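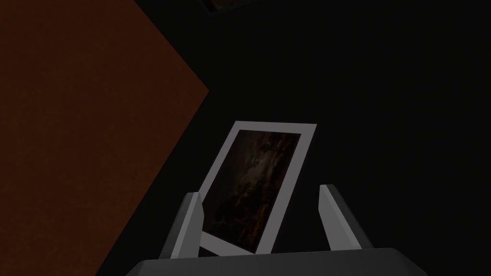 Grestel today released Redell 5, a new version of its attachment scanner for small and midsize offices. The release adds a holding area for password-protected archives, a shorter alert format, and a way for office managers to release a held file without calling an outside technician. The console has also been redrawn. Warnings now appear in a flat reddish brown against near-black, close to the brown panel and dark background shown with this release, and the old flashing yellow banner is gone. Customers with a current license can install the update at no charge.

Redell sits between a company's mail server and its users. It opens each attachment in an isolated environment, watches what the file tries to do, and then delivers it, holds it, or removes it. Earlier versions could not look inside archives protected by a password. Those files were either delivered with a warning or blocked outright, depending on how the customer had set the rule.

Malware authors know this. A common method is to send a zip file and put the password in the body of the message, so that the reader can open the file but a scanner cannot. In January, Grestel's lab logged 3,029 samples that arrived this way. Most posed as invoices, shipping notices or job applications, and the largest single group carried a program that copies saved browser passwords and sends them to a remote server.

Redell 5 reads the message that came with the archive, tries any likely password it finds there, and scans the contents if one works. If none works, the archive goes to the holding area and the recipient gets a short notice.

"Our customers were asking for two things," said Dario Valentini, head of product at Grestel. "They wanted us to open the zip files, and they wanted fewer alerts. An office with one part-time IT person can't read a page of technical output every time somebody gets a fake invoice. The new alert tells you who the file was sent to, what it tried to do and what we did about it."

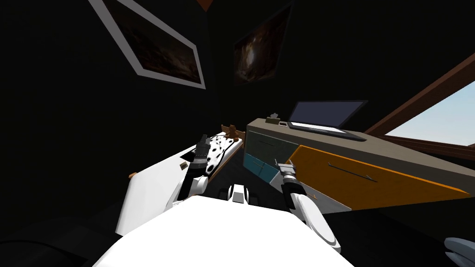 Rendering courtesy of Grestel

Held files can be released by anyone the customer names as a reviewer. The reviewer sees the sender's address, the file names inside the archive if they can be read, and the result of any scan. Releasing a file takes a second confirmation and is recorded in the log. Files found to be malicious cannot be released from the reviewer screen. Only an administrator can do that, and the log entry for it cannot be deleted.

More than 80 companies used the software during the test period. One of them was Khổng, a wholesale supplier of restaurant equipment that receives most of its orders by email.

"We get zip files from suppliers all day, and a lot of them have passwords on them," said Marcelino Barbosa, office systems manager at Khổng. "Before, we had the rule set to block, and people would ask the supplier to send the file to a personal account. I didn't like that at all. Now most of the real ones come through scanned, and I look at what's left when I get in and again after lunch."

Barbosa said the test version was slow with large archives at first and held several catalogs that should have been delivered. Grestel raised the size limit for full scanning before the final release and corrected the rule that had held the catalogs.

Some limits remain. Redell 5 does not try to guess passwords that are missing from the message, and it does not read passwords sent as a picture or in a separate email. Archives in those cases are always held. The software also does not scan files that users download through a web link, and customers should continue to run endpoint protection on each computer.

Availability

Redell 5 is available now from the customer portal. Customers on version 4 can update from the console under Settings, and their existing rules will carry over. Customers on version 3 or earlier need to install version 4 first. The update restarts the mail filter, so Grestel suggests running it outside business hours. Messages that arrive during the restart are queued and delivered when the filter comes back up.

Version 3 will stop receiving detection updates when its current support term ends. Notices with the exact cutoff have been sent to the administrator address on each account.

About Grestel

Grestel makes email and file security software for small and midsize organizations. The company is based in Druvmont, where it also runs its malware analysis lab. Its products include the Redell attachment scanner and a log storage service for Redell customers.

Media requests can be sent through the press form on the Grestel website. Suspicious files should go to the lab through the sample upload page and should not be attached to press inquiries.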